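Progress report, January 21, 2020
Prepared by Sandro Vitale for Sendard

**Work since November**

Planning for the spring open house dinner is on schedule. We moved the guest list out of email and into one shared sheet, which took longer than expected. A lot of addresses were out of date, and several households had been entered twice under different last names. The cleaned list stands at 450 names. Of those, 418 have been sent the save-the-date card. The rest need a mailing address, and I am working through them by phone.

The hall at Ondier is booked and the deposit is paid. They gave us the long room with the side kitchen — the smaller one would not have held the buffet and the seating together. Load-in is from noon.

**Menu**

Fakir sent two menus, and we had a tasting of both. We chose the second, with the braised chicken and the lentil dish, and asked them to drop the shrimp. Dessert is still open. They want a final headcount two weeks before the dinner.

**Rentals and linens**

Steltus is supplying tables, chairs and plain white cloths. Their first quote left out delivery; the corrected one came in last week and is within budget. Napkins will be dark green. We will reuse the glass candle holders from the last dinner and buy new candles.

**Money**

We have spent or committed 78 percent of the first payment. The main items are the hall deposit, printing and postage. No line is over budget so far, but postage will be close if we mail a second card.

**Next steps**

- Finish the missing addresses
- Send formal invitations, with reply cards
- Settle dessert with Fakir
- Draft the seating plan — round tables along the windows, long ones in the middle

I need a decision from you on live music before the invitations are printed.
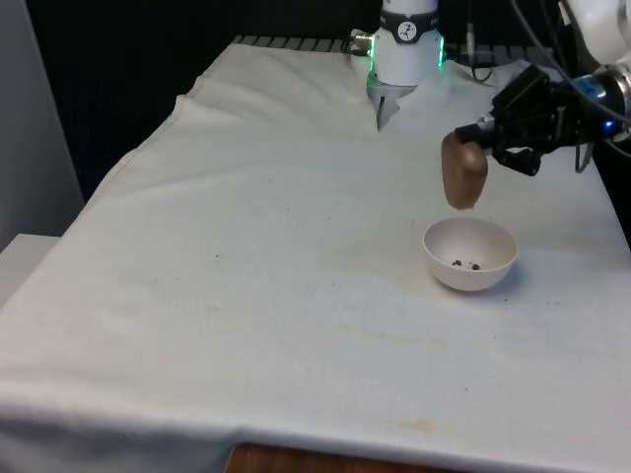
White cloth on the table.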